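Print this page | E-mail this page

Filed under: Datasets > Home Robots > Open Days

Kureo Open Evening, Glass Panels

This card describes the recordings from the open evening in Revthorpe in April. Visitors from Brastov and Altıntaş came to see the mobile robot at work near large glass panels. Glass is difficult for the cameras, and many people asked us for this kind of data.

The set has 1,889 short clips. The head view is the one that visitors watched on the screen. In it the room behind the robot and the floor beyond the glass come together in one picture.

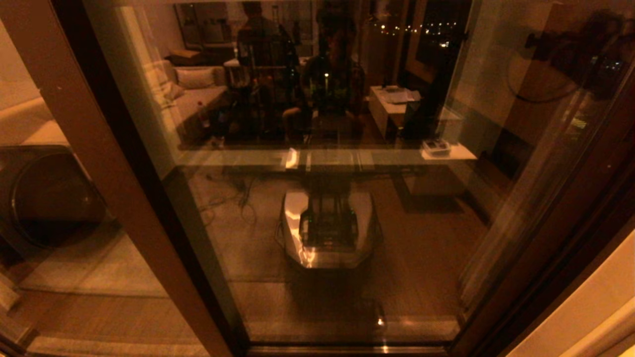
Views

There are 2 views for each clip, head and wrist. They are saved in separate folders with the same clip number. The wrist view is lower and much closer to the glass. In the still below, the covered fingertips point up at the panel, with a marble ledge under the glass.
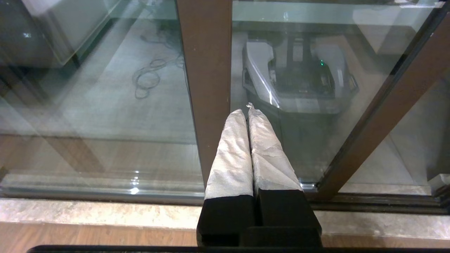
Wrist view, gripper in front of the brown frame bar.

Known problems

- Reflections of people and furniture are not labeled. Please do not use them as real positions.
- The light is warm and dim in many head clips.
- 900 clips have no depth file.

Use

Free for research and teaching. Please write "Kureo Open Evening" in your references. The sound was removed before the release.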